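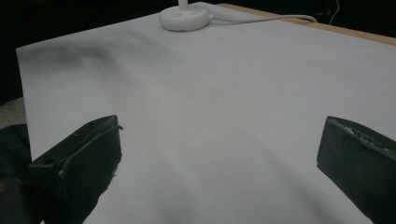
Kalletti Opens Hand-Guided Teaching Program for Tabletop Robot Tasks

May 2024

FOR IMMEDIATE RELEASE

Kalletti, a developer of teaching tools for light-duty robots, today announced the opening of the Gruro program, under which people with no programming background show a robot how a household or office task is done. Demonstrators carry a hand-held gripper through the task themselves. The recorded motion, together with the view from a camera mounted on the gripper, is then used to train a robot arm fitted with matching fingers.

The first stage of the program covers flat and flexible materials, beginning with large sheets of paper on a tabletop. Demonstrators approach the sheet at a low angle with the two fingers open, close on an edge, and move the sheet to a new position. The tables are set up as ordinary work surfaces, and items such as a white stand and its cable may remain at the far edge during a session.

"Paper is a demanding material for a robot," said Mieke Verbruggen, director of the Gruro program. "It slides, it bends, and it offers very little to hold. A person handles it without much thought, and we want to record that skill in the form in which people use it every day."

Fifty-seven demonstrators completed training before the program opened. Together they have recorded 296 demonstrations of the paper tasks, of which 164 have been accepted for the first training set. The remaining recordings are under review. A recording may be returned if the fingers leave the camera's view for an extended period, if the motion is too fast to follow, or if the demonstrator's free hand does part of the work.

Kalletti supports two ways of teaching. In the first, the demonstrator holds the gripper directly and no robot arm is needed, so sessions can be held at any suitable table. In the second, an operator seated at a separate station steers a robot arm by remote control, using the company's Barbu controller. The remote method is slower. It is reserved for tasks in which the reach and joint limits of the arm must be part of the lesson.

"The two methods answer different questions," Verbruggen said. "Hand-held work tells us how a person would do the job. Remote work tells us what the arm can manage. We expect most sites to start with the first and bring in the second as their tasks become more exact."

Grippers remain in service between sessions and are expected to show surface wear. Under the program's rules, scratches and scuffs on the outer faces of the fingers do not require replacement. The fingers are checked for alignment before each session, and the camera mount is inspected at the same time.

The second stage of the program is scheduled to begin in October and will add folding, stacking, and placing paper into open trays. Demonstrations from both stages will be managed in Prastus, the company's recording and review software, where site supervisors can replay a session, mark the start and end of each attempt, and leave notes for the demonstrator.

Organizations that wish to host sessions may apply to the Gruro program office at Kalletti. Applicants should provide a short account of the tasks they would like to teach and the table space available. Training for demonstrators and supervisors is included for all accepted sites.

About Kalletti

Kalletti designs hand-held grippers, remote control stations, and review software for teaching robots by demonstration. Its products include the Barbu controller and the Prastus software.

Media contact: Gruro Program Office, Kalletti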